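Lastwood Monthly > At Home > Floors

The floor I stopped apologizing for

By Consuelo Gallegos
3 Nov 2023

I have never once been complimented on a carpet. Curtains, yes. A lamp, plenty of times (it was my aunt's, and it's hideous). But people walk right over a carpet for years and couldn't tell you the color if you paid them. So when I decided to spend my whole September thinking about gray striped carpet, my family was, let's say, patient with me.

It started in the back room. The old beige pile had gone flat in a path from the door to the window, and I'd been hiding the worst of it under a laundry rack. I wanted something I could vacuum in a hurry and forget. Hui-mei Choi, who has been laying floors in Doltamley for 19 years and doesn't waste words, told me to quit looking at solids. "You'll see every crumb," she said. "Get a stripe. Get a dull one."

A dull stripe! I went home a little insulted. Then I started looking at them properly, and oh, I was gone.

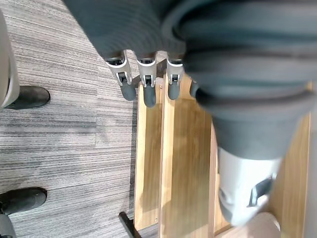 Light gray, mid gray and charcoal, all in one stretch of carpet.

What got me was how many grays there are once you get down low. From standing height it all blends into one color, sort of like a wet sidewalk, but on your hands and knees you find pale threads of it running next to nearly black ones. I laid a sample by my door for 12 days and let everybody walk on it. Toast crumbs, dog hair, the dust that comes off my son's soccer bag. I'd stand there squinting and see stripe.

Which way to run the lines is where people start arguing. Hui-mei likes them going across a narrow room, to push the walls out a bit. My sister swears by lengthwise, toward the window. I turned my sample one way and then the other so many times that the corner started to curl, and I ended up going across, mostly so I wouldn't have to hear about it from Hui-mei.

Then there's the edge, and I hadn't budgeted for the edge at all.

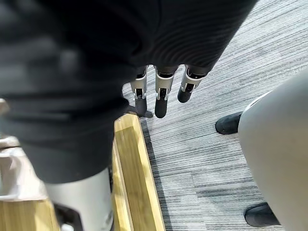

My own back room meets the hallway in an old metal strip, bent in the middle, that has eaten more socks than the dryer. I'd assumed I would just get a newer one. Now I want wood. A honey-colored strip next to all that gray warms the whole thing up, and I love the sloped side, that little bevel, so much more than a square edge. Hui-mei says to bring an offcut of the carpet along when you choose the finish and look at the two together on the floor, at night, with your ordinary lights on. I tried it with a reddish one I'd been sure about and took it straight back.

The bill came to $1,335 for carpet, pad, strip and labor, and I'd put aside less than that, so the new lamp is waiting until spring. My aunt's stays where it is. Hui-mei comes on Tuesday with her knee pads, and I still have to move the laundry rack.

More in At Home
Painting a stairwell without a scaffold
The Fang sisters' kitchen, one year on
What to do with 146 jelly jars
Readers' letters: in defense of beige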